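Session 4 notes, Home-Built Grippers (shared workshop, Mon/eve group)
Notes by Sille Ketilsson. Bring your own screws next time pls, the jar is nearly out.

## Where we are

- Finger plates done for most of you. Anyone still on the old Zilel pattern: reprint, the slot is too narrow.
- Handle and trigger: trigger should come back by itself. If it sticks, sand the inside of the channel, not the trigger.
- Label goes on the back plate, flat, no wrinkles. Code has to scan or your clips end up in the unsorted folder (643 in there already, I am not sorting them again).

## Soft things are hard

Blocks and cups were easy becuase they hold still. Cloth doesn't. Main points from the board:

1. Come in low, fingers nearly flat to the surface.
2. Close slow. Fast close = you pinch air or just the top layer.
3. Lift a little, stop, look, then move.
4. Let go fully before backing off. Half open fingers drag the thing with them.

Socks: grab at the ankle end for folding, at the toe for sorting. Pick one and stick with it for the whole run. Mixed grips made a mess of the March set.

## Working on a bed or mat

Height is fine for most people standing. Woven mats catch fingertips, so file the corners round. Smooth sheet is worse in a diffrent way, everything slides.

Two grippers, two people: agree who moves first. Say it out loud. 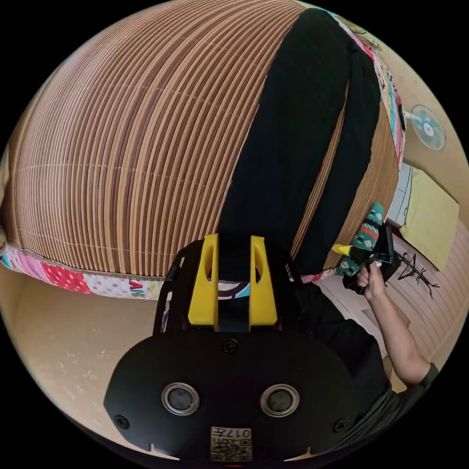
*Fig. 1. Sock in the gripper, at the side of the woven mat.*

## Numbers to write down

- Run length: 30 seconds, then reset
- Clips so far, whole group: 3,785
- Of those, cloth: 859

## For next week

- One full set of sock runs each, same grip throughout
- Read the Cuken wiring sheet, first page only
- If your fingers wobble: tighten the center screw first, then left and right, a bit each. Don't crank it, the plate cracks
- Emano kit people, your springs came. On the shelf by the door

Open question from Bright table: rubber pads on the tips or bare? Try both on the same sock, write down drops. We'll compare before the break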